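Havdale Assembly Software: Progress Report, November

Summary
Work this period went into the insertion planner and the wrist-camera pose estimator. Both are now running on the Tundus controller. The error recovery module is behind schedule and will carry over into the next period.

Perception
The pose estimator was retrained on 887 labeled wrist views, of which 197 were held back for testing. Earlier versions lost the socket whenever the gripper fingers and the held part filled the lower half of the view. The new version masks the fingers before it looks for edges, and it reports a confidence value that the planner can read. Bare metal and perforated panels still produce false corners. We are adding more of these views to the training set.

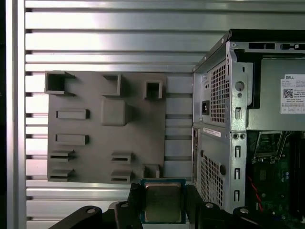 Planning
The planner keeps the printed practice plate and the open computer as separate targets with their own approach paths and force limits. Switching between them used to mean editing a file by hand and restarting. It is now a single setting in Menus, our operator tool. Processor placement is tested on the plate first, and a build has to pass there before it is allowed near a real socket.

Control
The force loop was moved out of the main process. Logging no longer delays it. We recorded 329 plate trials with the new loop and the data is being reviewed now. The simulator can run up to 3,000 trials overnight, but its contact model is too stiff and we do not use it to set force limits.

Next period
Finish error recovery, starting with a tilted part in the fingers. Merge the Hulme calibration scripts into the main repository. Write the operator notes for target switching.

No change to the budget is requested.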